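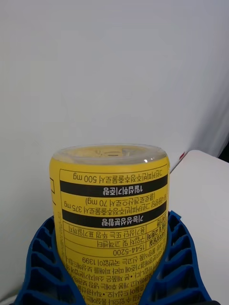

Chapter 16
Handling Packaged Goods: Rules for Grip, Label and Record

Learning objectives

After working through this chapter the reader should be able to:
distinguish a product requirement from a cell requirement;
write a grip specification for a rigid container and for a flexible one;
state when a label must remain readable during handling;
decide whether a failed pick is a quality event, a safety event or both.

Key terms: contact zone, keep-clear zone, compliant finger, hold state, release condition, pick record

16.1 Scope

Chapter 15 dealt with the guarding of the cell and the people near it. This chapter deals with the item in the gripper. It covers sealed retail packages with a mass of 500 grams or less, handled one at a time by a single arm. Glass ampoules, open containers and anything under pressure are left to Chapter 17.

The rules given here are house rules. They follow the handling code used at the Giltwood packing site, which was drafted by Fiorella Cirillo and later revised by Marisa Russo. Where national law sets a stricter limit, the law applies.

16.2 Why the package has its own rules

A cell can meet every requirement for guarding and stopping and still damage what it handles. The usual forms of damage are minor: a scuffed panel, a lifted label edge, a cap turned far enough to break its seal. On food and supplement containers these matter more than they would on a box of screws. The printed panel carries the serving information, the ingredient amounts and often a number to call with a complaint. A buyer who cannot read it has received a defective product, even if the contents are sound.

Early handling codes treated the label as decoration. The first Giltwood draft limited gripping force and said nothing about where the fingers could touch. In October of its first year in use, one line at the site rejected 256 containers for label wear. All of them had been gripped within the permitted force.

16.3 Contact zones

Every package type must have a drawing that divides its surface into two kinds of area. The contact zone is where fingers may bear. The keep-clear zone is where they may not. For a cylinder with a wraparound label, a keep-clear zone that covers all the print is seldom practical, so the code allows contact over print under these conditions:

(a) The finger is compliant and has no exposed metal edge.
(b) The finger does not slide on the label while closing.
(c) Date, lot and contact lines are readable after release.
(d) The cap and its seal carry no side load.

Condition (b) is the one most often broken. A ribbed finger that wraps as it closes will creep along the surface if the arm begins its lift too soon. The code therefore requires a hold state of 2 seconds between first contact and lift during acceptance testing. The production value may be shorter once the test has been passed.

16.4 Orientation

Orientation is recorded with respect to the package, never with respect to the camera. "Cap up" and "cap down" describe the container as it stands on the surface. A wrist camera may show the print inverted when the container is upright, or upright when it is inverted, depending on how the camera is mounted. Italo Mancuso's rule for pick records is short: name the end that touches the table. Records that say only "upside down" are to be returned to the operator – the phrase has no fixed meaning once the wrist has turned.

16.5 The pick record

The minimum record holds the package type, the drawing revision, the orientation at pick, the grip setting and the result. Images may be attached but do not replace any written field. Section 16.6 sets out the form line by line, beginning with the package type.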